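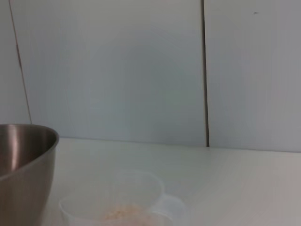 Measuring dry goods: by cup or by weight?
Forum: Kitchen Methods > Dry Ingredients

senan_b
I measure dry goods by volume, then tip them into a steel bowl. Results vary between batches. Flour is the worst, fine grains less so. Is the cup at fault or the filling?

h_navickas
The filling. A scooped cup packs down, a spooned one does not. Weigh it. Put the bowl on the scale, zero it, add to the figure.

toshiko.h
Disagree for small amounts. My scale reads in steps of 2 g, so at 6 g the error is large. A level spoon is closer.

h_navickas
Then the scale is unsuited to the job. Mine resolves finer than that.

senan_b
The worktop may matter too. I moved everything to the corner at home to get it level. Same finish as the one below.
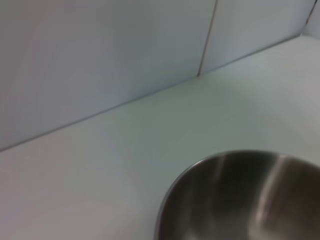 White worktop and pale wall panels, seams at the corner.

d_bukhari
Check it with a spirit level in both directions. Then read the cup at eye height. Reading from above gives a false line, more so with frosted plastic.

toshiko.h
Agreed on eye height. For grain I also tap the cup 3 times before levelling. It settles the same way each time.

h_navickas
Tapping adds another variable. How hard is a tap?

toshiko.h
Consistent enough. I did 12 fills of rice with the Marar cup and the spread was smaller than with untapped fills.

d_bukhari
Layout I would use, bowl on the left, cup on the right:

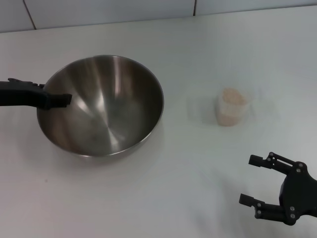 Steel bowl empty, pale dry ingredient still in the cup.

senan_b
Will try weighing first, then tapped fills with the same cup. Flour only for now.

h_navickas
Post the weights, including the bad ones.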